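Living with the Hứa folding screen for a winter: my review

Posted in January by Drosamum
7 comments | 3 shares

I've had a folding screen up since the fall, and I have opinions! 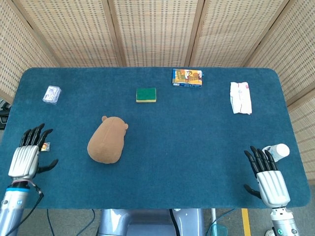
Buy the heavy one or you'll be picking it up off the floor all year, said a comment under my small-apartment post, and the same reader went on to say that the woven kind is prettier but lets every bit of lamp light through, so don't expect to sleep behind it.

Well, I read that comment maybe five times before I ordered, and I'm going to come back to both halves of it, as one turned out a lot more true than the other.

A bit of background. Our place is 700 square feet, which sounds like plenty until two people are home at the same time and one of them is on the phone. There's one big room with the kitchen along the short wall, the couch in the middle and my work corner by the window. For years the work corner just... spread. Mail, chargers, the iron, a bag of things to return to a store that has since closed. I didn't want a real wall (we rent) and I didn't want a bookcase in the middle of the floor, so a folding screen it was.

I tried two. The first was the Eleck, a fabric one on a thin metal frame, and the second was the Hứa, the woven one that I kept. Both came from Hendineo, and I paid for both myself, and then spent an entire evening getting the Eleck back into its box — more on that further down.

Getting it in the door

The Hứa comes folded flat and already hinged, so there's no assembly, which I loved. You cut the straps, stand it up, and open it out. The box is long, though, and very awkward on stairs. If you live on an upper floor, ask somebody to take the other end. I didn't, and I scraped the paint on the second landing, and yes, I did go back with a little brush.

Mine had a smell when I opened it. Not awful, kind of like a hay barn or a new basket, but strong enough that I left the window open for the whole first day. It was mostly gone in a week. My better half says it was never there at all, so take that how you like.

The Eleck needed putting together with one of those tiny bent wrenches, and the feet go on last, when the thing is already tall and floppy and leaning on you. I'd do it lying down on the floor if I ever had to again.

Does it stand up?

So, the first half of that comment. The Hứa isn't heavy. I can slide it with one hand and I can carry it across the room if I fold it first. And it has gone over exactly once, when I had it stretched out almost straight because I was greedy and wanted to cover more of the room. That was my own fault! A folding screen wants a zigzag, or a nice deep U around whatever you're hiding. Set it up like that and it's solid. I've bumped it with the vacuum, the laundry basket and my own hip and it just wobbles a little and settles.

The Eleck, on the other hand, fell if you opened the window. I'm not kidding. A bit of breeze filled the fabric like a sail and down it went, twice in one afternoon, the second time into a cup of coffee. That was when I went looking for the box.

One thing I'd tell anybody with wood floors: put felt dots on the bottom edges. The Hứa doesn't come with any. I used the ones left over from the kitchen chairs and now it glides.

The light

Now the other half, and the comment was dead right. A woven screen is full of little gaps, and light goes straight through. In the daytime this is the best thing about it. My corner has the only good window in the apartment, and with the Eleck up the couch side turned into a cave. With the Hứa you get a soft sort of glow on the couch side, and around 4 in the afternoon in winter it throws a pattern on the wall that I've taken way too many pictures of.

At night, though, if I'm working late with the lamp on, it's like there's no screen there. If you want one to sleep behind, get fabric, or hang a blanket over the back of this one. I've done the blanket thing when we had a guest on the couch. It looks like a kid's fort, and the guest slept fine.

Sound? Nothing stops sound. Don't let any product page tell you otherwise. What I will say is that I feel less watched on calls, and I stopped whispering, so maybe everybody lost out there.

Cleaning it

Here's where I'd knock some points off. Dust loves this thing. Every little opening has an edge and every edge collects fluff, and if you cook in the same room like we do, you get that faintly sticky kind of dust on the kitchen side. A feather duster just pushes it around. What works for me is the brush end of the vacuum on low, top to bottom, and then a barely damp cloth on the solid strips. I do it every couple of weeks. I went at one spot with too much water in the first month and it raised a fuzzy patch, so keep it close to dry.

Check for loose ends before you put it near anything knitted. I found a few and snipped them with nail scissors, and I still managed to snag my good gray sweater.

The hinges

Fine so far. They fold both ways, which matters more than I expected, because I change the shape all the time. Company coming, it goes in a corner with the ironing board behind it. Regular workday, it wraps around my table. One hinge started squeaking before the holidays and a drop of sewing machine oil fixed it.

I did go through a lot of the store reviews before buying — there are over 2,000 of them on the Hendineo page and I won't pretend I read them all — and the complaint that kept popping up was screws working loose in the hinges. I gave mine a quarter turn each when I oiled the squeaky one. They did need it.

Would I buy it again?

Yes, for what I use it for. It hides my mess from the couch, it keeps the daylight, and it folds away to nothing when I'm sick of looking at it. I'd skip it if you have a cat that climbs. My sister's cat visited for a long weekend and had one set of claws in it before her coat was even off (my sister's coat, I mean), so it spent those days folded up in the bathtub.

If I could change one thing I'd make it taller. I'm not a tall person, and when I stand up from my chair I'm looking right over the top at whoever is on the couch, and they always look up, and then we both have to say hi.

The Eleck refund took three weeks, by the way, and they wanted the wrench back.

7 comments | Share this post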